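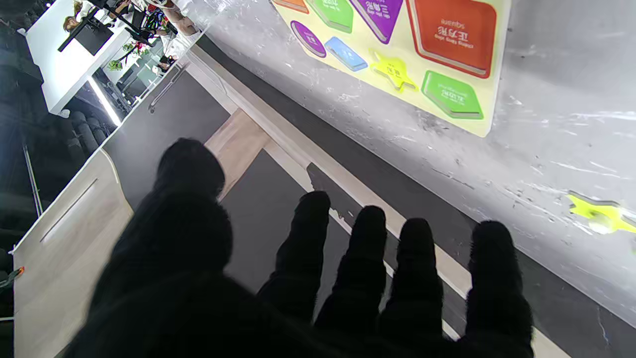 Bright shapes on a pale yellow puzzle board.

Newsletter > Notes from Bredon > Puzzle Swap

News Swaps Events Contact

Search the newsletter Go

Nov 8, 2024

Well, the fall swap at Ormsby Hall is done and my back knows it! We took in 261 puzzles this time, and most went home with somebody new (I kept two, sorry, I'm weak). The big prize was a 4000-piece harbor view that went off to Nitholm in the back of a very small car.

A few of you asked how I check for missing pieces. I don't count them. I build the thing, or I trust the note inside the lid. If you're bringing one to the January swap, please put a note in even if it just says "one sky piece gone" – people really don't mind, they only want to know before they've lost a week to it.

Also, tape your boxes shut. Painter's tape is great because it peels off without taking the picture with it. We're still short on toddler puzzles, the kind with big chunky shapes, so have a dig in the closet for me.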